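Teaching a gripper to put bottles away

The robotics club at Irnstead meets in a room that used to store gym mats. Most of this year's work, though, has happened inside a simulator. We spoke with the student who leads the club's manipulation team about their entry for the Simcombe student challenge, where teams write a controller that moves bottles into a crate.

The team calls its controller Pirkico. It began in January with six students, two of whom had never written code before.

"We thought the hard part would be finding the bottle," the team lead said. "Finding it took us two weeks. Then we spent the rest of the winter on holding it."

The first version grabbed bottles by the body. It looked fine on a bottle standing by itself, but next to a full crate the fingers hit the dividers on the way down. The team changed to a neck grip after a long argument that the lead says she lost.

"I wanted to keep the body grip and make the approach smarter. I was wrong about that. The neck is narrow, so you don't open the fingers as far, and you have more room when there are other bottles in the way."

The neck grip brought its own trouble. A bottle held at one end can swing, and the early runs ended with a lot of tipped bottles. Slowing down the wrist helped. So did closing the fingers a little before the arm had fully stopped, a change one of the new members tried without telling anyone.
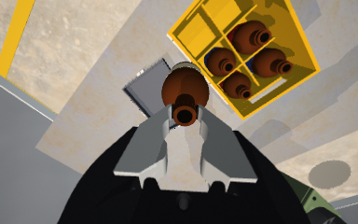 A brown bottle held by the neck next to the yellow crate, in the club's simulator.

The team scores itself in batches of 1,000 simulated runs. The best batch so far came in at 91 percent, counting a run as good only if the bottle ends up upright in an empty compartment. The log now holds 1,483 failed runs, sorted by cause. Reading through them is the job given to whoever arrives last.

"Shadows used to be a big group in there," she said. "The camera code would see a dark edge on the crate and think it was a divider. We fixed most of that by changing the lighting between runs."

Magyar, the club's other team, works on wheeled robots and shares the same two computers. Batches run overnight so that both groups can work in the afternoon.

Asked what she would tell a school starting out, the lead said to keep the failed runs. "We deleted our first month of them. I'd like to have those back."

The team still has to write its report and cut down the time per bottle before the entry is due.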